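**Limby Community Help > Home & Workshop > Gadgets and automation**

## Can a robot do the laundry yet? (And the sweeping-up, while we're dreaming)

**Győző Vörös**
posted April 10, 2024

Hello all, long-time reader of the shed threads, first time in this section.

I run a small upholstery workshop in Polten with a flat above it, and I wash a frightening amount of stuff. Dust sheets, overalls, cushion covers that customers want freshened up before the new foam goes in, and then all the family washing on top. The washer and dryer are stacked in the corner by the back door and they do their bit beautifully. It's everything in between that eats my evenings: getting the clothes out of the bucket, getting them into the drum, fishing out the one sock that sticks to the top, moving it all up to the dryer, folding.

My nephew keeps sending me clips of robots with arms folding T-shirts and I must admit I'm hooked. I've watched them over breakfast for weeks. So what I'd love to know from people who follow this more closely:

- Is there anything that can load and unload an ordinary front-loader on its own, in an ordinary messy room?
- Is folding really solved, or only for T-shirts laid flat on a nice table?
- Would the same machine sweep offcuts off a workshop floor, or is that a different beast?

I'm not after a shopping list, I know my budget won't stretch. I'd just like to know how excited I'm allowed to be!

---

**trillonier_shed**

No. Buy a second basket and get your nephew to do it.

(Robot vacuums are good though. We have one in the office and it copes with thread and sawdust, hates staples.)

---

**Dehua Lu**
148 people found this helpful

Oh, you're allowed to be quite excited! I've been following two-armed household robots for a good while and I read far too many papers for a person with a day job. I'll go through it in the order you asked, more or less, and I'll try to be fair about where things stand.

Loading first. Opening a washer door is in decent shape. Doors are stiff, they have a handle or a rim, they swing the same way every time, and a robot that has had plenty of practice on one machine can manage it well. Buttons and knobs are fine too. If your machine has a start button that doesn't move about, pressing it is the easy bit of the whole job. Where it gets interesting is everything soft.

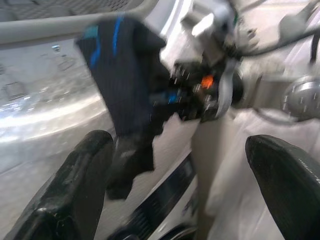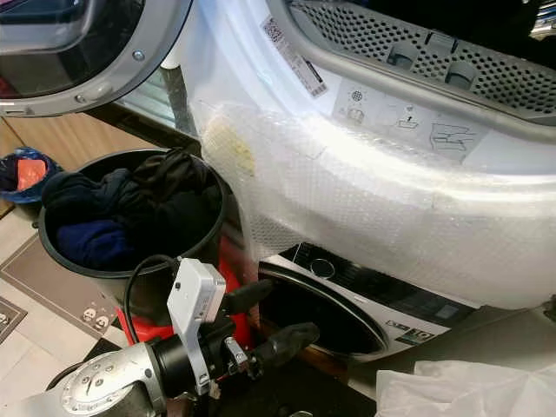

Cloth is the thing that makes laundry so much harder than stacking plates or moving boxes. A mug has one shape, so once the robot knows where the handle is, it knows where the rest of the mug is too. A shirt has as many shapes as there are ways of dropping it, and the minute you pick it up it takes on a new one. Then think about what the cameras have to work with. In the second picture the bucket is full of dark clothes, mostly black, with a navy piece folded over the inside edge, and you or I would have to look twice to say where one garment stops and the next begins. A robot has the same trouble and can't yet rummage the way we do. Pinch in the wrong place and you get a sleeve of one thing and the hem of another, or you lift half the heap.

The usual way round it is to pick something up anyway, let it hang, and sort it out in the air. Gravity does you a favour here, because a hanging garment has far fewer shapes than a crumpled one. Look at the navy cloth with the bright blue stripe in the first picture, drooping in the middle with a black gripper finger on either side of it. Imagine having to find a collar in that! A second hand helps enormously, and I think that's why so many of the projects I like best have gone over to two arms. One holds, the other feels along for an edge or a corner. It's how I do a fitted sheet, and I'm not much better at it.

Then the drum. A round opening sounds generous until you try to get a wrist, a gripper and a bath towel through it together. The towel hides the opening from the camera while you're pushing it in. Bits trail over the lip and get caught in the seal. People notice that without thinking and poke it back in; a robot has to look again, find the trailing bit and decide it matters. I've seen some lovely work on this and I've seen a lot of sleeves shut in doors.

A stacked pair like yours adds height to the job as well. The washer is low and the dryer is up above it, so a robot on a fixed stand would struggle with one or the other. You'd want something that can raise and lower its shoulders, plus room in front for it to move. Clear the floor, basically. Mats, bags and loose plastic are all a nuisance to anything on wheels.

On folding: T-shirts and towels, laid out reasonably flat, yes, and it's a joy to watch. Starting from a crumpled ball is improving all the time. Your cushion covers might be rather good candidates, being square, with a zip down one side to find by. Overalls I'd leave for later. Straps, buckles, legs that twist round each other... give it a few years.

The part I'd gently warn you about is speed and tidiness of the clips. Look in the corner for a little note saying the video has been sped up, and see how many goes are shown. A good group will tell you how often it failed. If a clip has one perfect shirt and a cut before the next one, enjoy it, but keep your ironing board.

As for the offcuts, trillonier_shed has it right, a vacuum does floors far better than an arm with a broom will for ages. What I'd love in your shop is an arm that picks up the *big* scraps and puts them in a bin so the vacuum can follow behind. Picking up rags and dropping them in a bin is a much kinder job than laundry. It doesn't matter which rag comes first, or which way round it lands.

There are 168 hours in a week, by the way, and a robot can be slow for most of them. That's what cheers me up most about the whole field! If it takes all night to move one load from bucket to washer, and gets there, I'd still be thrilled to come down to it in the morning.

---

**Győző Vörös**

This is marvellous, Dehua, thank you! I hadn't thought about the height at all. And the point about square covers has me grinning, I have more than 2 shelves of them waiting.

Would it help if I sorted things before they went in the bucket? Lights and darks, or one type of item at a time? I could also bring the covers down in a shallow tray.

---

**Dehua Lu**

Yes to both, and a tray especially. Anything that spreads the pieces out so they overlap less makes the first pick easier. If the tray is a plain colour that none of your fabrics match, better still.

---

**yu**

Adding one for the practical side. If you ever do get something with arms near a washer, check the door lock. Ours stays locked for a bit after the cycle ends and I gather a robot will just pull at it unless somebody has taught it to wait for the click. Also empty the pockets first, please. I've had a tape measure go through on a cotton wash and the noise was unbelievable.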